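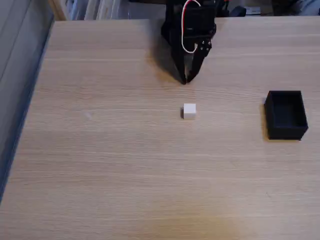

**From the Venton bench: 130 down, 95 to go**

3 Jul 2022

Hello again from the back room at Venton, where the kettle is on and the heater is doing its level best. Several of you wrote in after the May newsletter asking how the cube job was coming along, and it was lovely to get so many notes (keep them coming, we do read every one, even if the replies are slow in winter). So here's a proper catch-up, with apologies in advance to anyone who only wanted the number, which is in the heading.

For those who joined us recently, the task is about as humble as they come. There's a small cube on the table, there's an open black box over to the right, and the arm has to pick up the one and put it in the other. A person drives the arm through the whole business from start to finish, the software records what the cameras saw and where every joint was at each step, and that makes one example. We want 225 of them before we train anything. Our first go, back in May, used only 18, and the policy that came out of it would wander over towards the cube very politely and then close its fingers on thin air. We were fond of it, but it had to go.

The biggest lesson since then has been variety. When you're driving the arm yourself it's awfully tempting to put the cube back in the same handy spot each time, and you fall into a rhythm, and before you know it you've recorded the same grasp over and over. The folks at Falville warned us of exactly this, having thrown out a whole afternoon's worth of their own recordings, and they were kind enough to send us their placement sheet. We now draw the next cube position from the sheet before every run, and whoever is driving has to live with it, even when it's a mongrel of a spot right at the far side of the table.
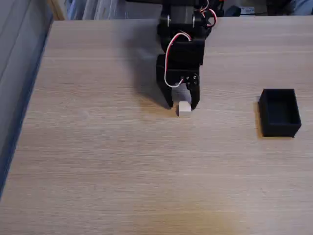 *Lining up over the cube, jaws open, with the box waiting on the right.*

That moment just before the fingers close is where most of our fussing goes. If the driver dithers there, the dithering ends up in the data, and the arm will happily learn to dither too. We've settled on a gentle approach from above, one short pause at most, and then a firm close. If you miss, you open up, rise a little and try again, and we keep the recording, as long as the recovery is a tidy one. A bumped table or a dropped cube that rolls off out of reach gets deleted on the spot. There was some spirited discussion over whether to keep the misses at all, and the keepers won the day — we'll see whether they still feel clever once training is done.

The other thing we've changed is the lifting. Early on, some drivers took the cube up high and over to the box, and others barely cleared the rim. Both work perfectly well, but mixing them seemed to leave the policy caught halfway between the two, so everyone now lifts to the same comfortable height before heading across. It took a few practice runs for old habits to fade, mine included.

We've also started leaving a line in the notebook after each block of recordings: who drove, which page of the placement sheet they were on, whether the blinds were up or down, and anything odd. The blinds matter more than you'd think, as the afternoon light shifts the colour of the tabletop quite a bit and the shadows go for a stroll. We want a fair helping of both kinds of light in the finished set, so if you can only come in the mornings, please don't feel you're any less useful.

Once we reach 225, a copy goes across to Caputo, who have offered to train on the same recordings with their own settings so that we can compare notes. Clikville have asked for a copy too, and they'll get one as soon as the labels have been checked through.

If you'd like a turn at driving, we have 2 seats open each session and no experience is needed. Allow an hour or so, the first part of which is practice that doesn't count towards anything. Put your name on the sheet by the door or just reply to this newsletter. Bring a jumper, and if you happen to have a spare desk lamp at home, we'd be glad to borrow it.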